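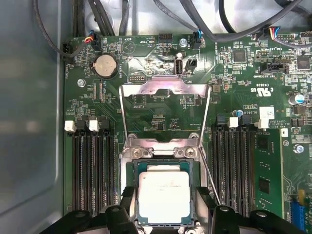

Josefien Aerts

Thursday, bench 2. Narstead tower, socket open, chip sitting in it, frame still up. Nnamdi blames the processor for the random restarts. I don't buy it. He got 6 restarts in one afternoon and never once swapped the memory.

Only one module on the right-hand bank as far as I can see, far slot. Want to try it in another slot before we order anything from Karabulut.

Coin cell next to the BATTERY print: not tested yet. Do that first – it costs nothing.

Log stops at line 1,687 with no error. Nnamdi says heat. Maybe. Show me a reading over 70 and I'll think about it.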